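How do I keep track of stock when the same item goes out in singles and in packs?

Antigoni Vrettos
Posted in Small Business > Inventory

I sell cabinet hardware (knobs, hinges, drawer pulls) online under the name Zendmont. I buy most things in boxes of 300 and sell them either one at a time or in packs of 42, which is what my largest customer wants. My spreadsheet has one row for singles and another row for packs. By the end of the month the two rows never agree with what is on the shelf.

In June I did a full recount of the brushed nickel knobs. The sheet said 2034 and I had 1306. I checked returns and the shipping history and could not find a missing order big enough to explain it.
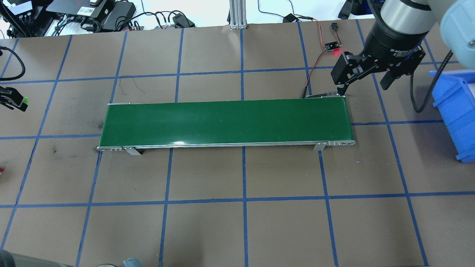
Worktable with the belt and tape grid

Packing is done in one room and storage is in the next. Orders print at 7 a.m. and whoever is in first starts pulling. If we run out of packs we open a box and make more, and then somebody is supposed to change both rows. I am fairly sure that step gets skipped when it is busy.

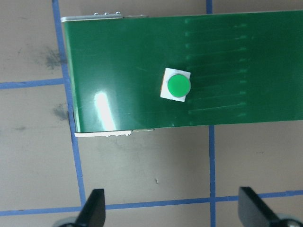
What I have tried so far

I tried a paper log next to the shelf. It worked for a couple of weeks and then people stopped filling it in. I tried locking the spreadsheet so that only I could edit it, and that just meant I had a pile of notes to type in at night. I also looked at a program called Vusley, but it wants a separate barcode for every pack size and I don't know if that fixes anything or only gives me more rows.
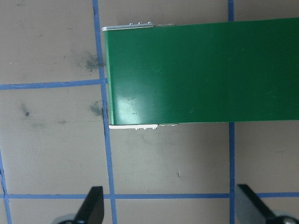
Barcodes are the part I am least sure about. My packs are in clear bags and the label goes on the front. I have a cheap handheld scanner from Yau that I bought used, and it reads most labels on the second or third try. It does worst with bags lying on something shiny. The glare on that green surface is the kind of thing I mean. If I go with barcodes I may need to scan at the shelf instead, so tell me if you do it that way.

I would like to stay with a spreadsheet if possible. We are small, and I don't want to pay monthly for something that two people use.

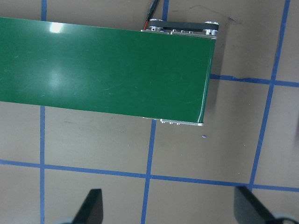 Yi-chun Liu
Get rid of the pack row. Stock should be kept in one unit only, the smallest one you sell. A pack is 42 knobs, so when you sell one the sheet takes 42 off the knob row. Making up packs ahead of time then changes nothing in the sheet and there is no step to forget.

You need two tabs. The first has one row per item with the count in singles. The second lists everything you sell, which item it is made from, and how many it uses. Paste your daily orders into a third tab and use SUMIF to add up what went out. You can do the lookup with VLOOKUP or XLOOKUP, either is fine.

Before you start, count everything once with no orders going out. After that, count a few items each week and write the difference in its own column. Don't type over the old number. If one item is always short you will see it there.

On scanning, we scan at the shelf. Try a matte label before you replace the scanner.

Nalter
just pay for software. spreadsheets always go wrong

Antigoni Vrettos
Thanks, Yi-chun. I set up the two tabs last night and the knob row works. One thing I can't figure out is mixed packs, where a customer gets knobs and hinges in one bag.

Yi-chun Liu
Give the mixed pack two lines in the second tab, one for knobs and one for hinges, with the same product code on both. XLOOKUP will only find the first line, so use SUMIFS on the product code and the item for those.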